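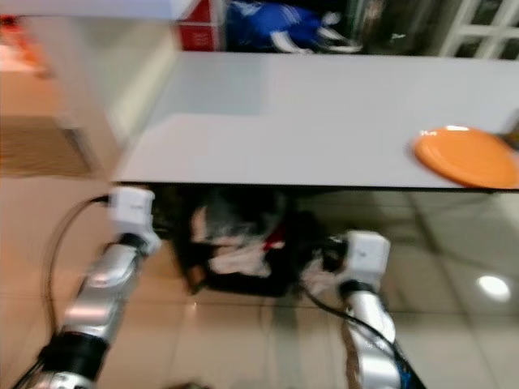

Wrist modules on a two-arm setup: Mevell vs. Skemska

I have had two sets of wrist modules on the bench since April and have been swapping between them on the same pair of arms. This post covers the comparison so far. The task throughout is plate pickup from a flat table, with the plate starting near the right end where only one arm reaches it comfortably.

Why a plate

A plate is a bad object for a parallel gripper. The rim is thin, the underside curves away from the table, and if the lower finger comes in a little high it pushes the plate instead of getting under it. A glossy rim adds a second problem, which is that the highlight moves when the head camera moves. My segmentation handles the orange well and the highlight poorly. On a white table the highlight and the background end up close enough in value that the mask loses a piece of the edge, and the fitted ellipse shifts toward the opposite side.

I could use a matte plate. I would rather fix the fit.

Test procedure

Each set got 164 attempts with the same controller gains and the same approach path. The arms start low, with the wrists below the table's front edge, then come up and over. I kept that start pose because it is the one I use for everything else, and because it puts the wrist cables through a realistic amount of bending on the way up.

An attempt counts as good if the plate leaves the table and stays held through a slow move to the center. Regrasps count as failures. I did not try handing the plate from one arm to the other.

Results, Mevell set

Good on 131 of 164. Most of the failures were the push-away kind described above. The finger travel is smooth and the position readback agrees with my calipers over the full stroke. Force readback is noisy below the level that matters for a plate, so I filtered it and moved on.

The mounting pattern is awkward. Two of the screws sit under the cable exit, so the connector has to come off before the module does.

Results, Skemska set

Good on 143 of 164. The fingertips are thinner and get under the rim more often. That accounts for nearly all of the difference as far as I can tell from the logs. Closing speed is slower, and I had to add a wait before the lift or the arm would start moving with the fingers still in travel.

Readback is worse. There is an offset that changes after a power cycle, so I home the fingers at the start of every session. It takes a few seconds per side and is easy to forget.

Cables

This took more time than the grippers did. The black cable from each wrist has to have slack for the last joint to rotate, and slack makes a loop. On the left arm the loop goes outboard, clear of the arm, and can catch on whatever is beside it. On the right I routed it closer to the links. The tighter routing looks better and pulls on the connector at the end of the joint's range. I have set a software limit on that joint and will try a longer lead.

Camera

The head camera runs at a fixed exposure. With automatic exposure, the white tabletop dominates and everything under and behind it goes dark. Fixed exposure helps with that, but during fast head moves I still get blur, even on the near part of the table. I now drop any frame captured while the head velocity is above a threshold. From the last session that removed 1,136 frames, nearly all from the approach phase, where I do not need them.

Floor reflections from the overhead lamp have been harmless, as the detector only looks inside the table polygon.

Next

Tiburcio Chávez has offered to print a set of thin fingertips for the Mevell modules in the Skemska profile. If the tip shape explains the gap, the numbers should come together. I will rerun the full count with those before changing anything in the controller.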